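**Bellamy Service Trials: Progress Report to the Etisari Fund, June**

Prepared by Amos Nguyen-Tran, project lead

The two-handed pouring task remained the main activity this period. The left hand works the tap handle while the right hand steadies the glass on the drip tray. Of 1336 logged attempts, 310 ended in a fault. Most were minor spills.
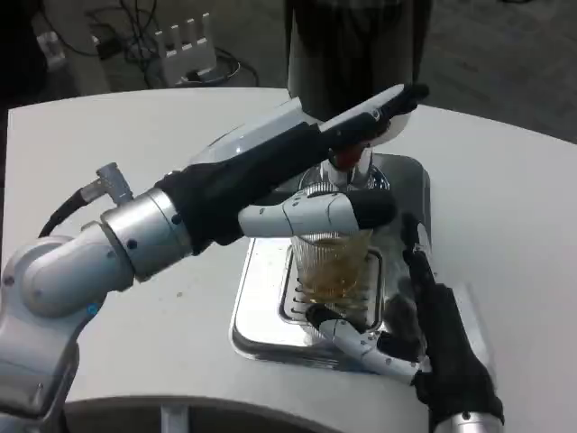 One fault is reported separately as a safety matter. During an afternoon run the left hand failed to release the handle when commanded, and the drink overflowed onto the table. The operator pressed the emergency stop, and both arms halted as designed. There were no injuries. Liquid reached a cable connector on the left arm, which was replaced before work resumed.

The Gatent controller logs show that the release command was sent but discarded – the hand was still reporting a grip error from the previous attempt. The software now clears that error before each pour, and a time limit on tap opening has been added.
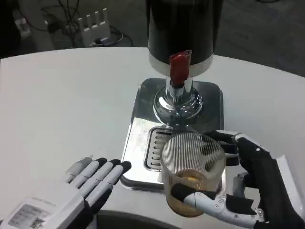 Grip force on the glass has also been lowered, following two cracked glasses early in the period. We have completed 100 supervised attempts with the new settings and recorded no release failures. The target of 2000 attempts will not be met by the date in the grant agreement. We request a one-month extension at no added cost. A revised risk assessment is attached as Annex B.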